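Restero Fold Planner 2
Grasp and motion planning software for soft goods, from Siltgate

Home > Software > Planning > Restero Fold Planner

Cloth is hard on a planner. A box stays a box while the arm is on its way over, but a sweater has a different outline every time it gets set down, and we have spent a good many long evenings with that problem. Restero is what came out of them, and we're happy to say it now runs on plain desktop hardware (no special card needed) with one arm or a pair.

Restero reads the wrist camera on each arm, plus a fixed camera over the table if you have one, and looks for folds, edges and ridges that a two-finger gripper can get hold of. Busy knits used to give us the most trouble, because a bold printed line looks an awful lot like an edge.

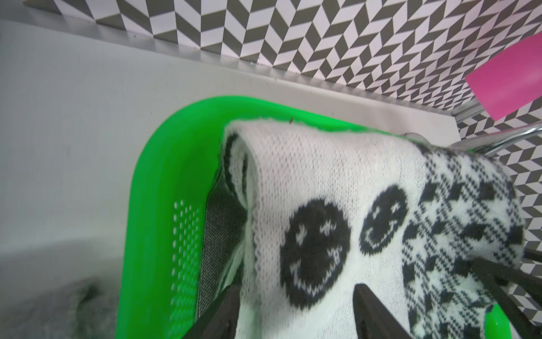
Version 2 weighs shading and outline together before it offers a grasp, and every candidate comes with a score you can see in the viewer. If you don't like the one it picked, click another and the path is planned again from where the arm is standing. You can also set a floor for the score, and we'd suggest starting low and working your way up as you get to know your fabrics.

Two-arm cells get a shared plan. Each arm has its own keep-out zone, and the zones move along with the arms, so one can wait politely while the other reaches across. Baskets, trays and stands can be drawn in by hand or picked up from the fixed camera, whichever you find easier.

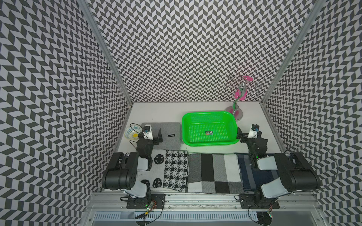

Rim clearance is set per container. We ship it at 18 mm, and it's fine to go tighter once your camera calibration has settled in. The calibration tool is the same one found in our Ostermann package, so if you already own that, your saved files will open here without any fuss.

The grasp library has grown to 1,414 entries, and 703 of those are for knits, fleece and open mesh. You can add your own from any recorded run: mark the moment the fingers close, give it a name, and save.
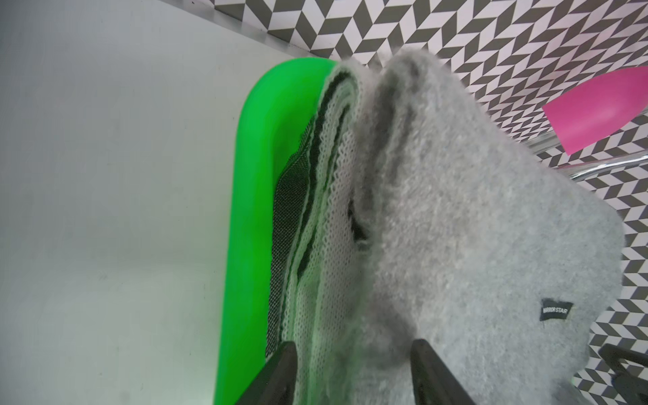
Open-knit mesh and fuzzy gray fabric in a green tray, wrist camera view.

What's in the download
Planner and viewer
Calibration tool
Grasp library
Falex bridge for sending paths to your arm controller
Printable setup guide

License: per cell, one or two arms
Updates: included through the end of next March
Part number: RFP-2

Page updated October 28, 2018. Questions about an older cell? Send us a note with your controller model and we'll gladly look it over with you.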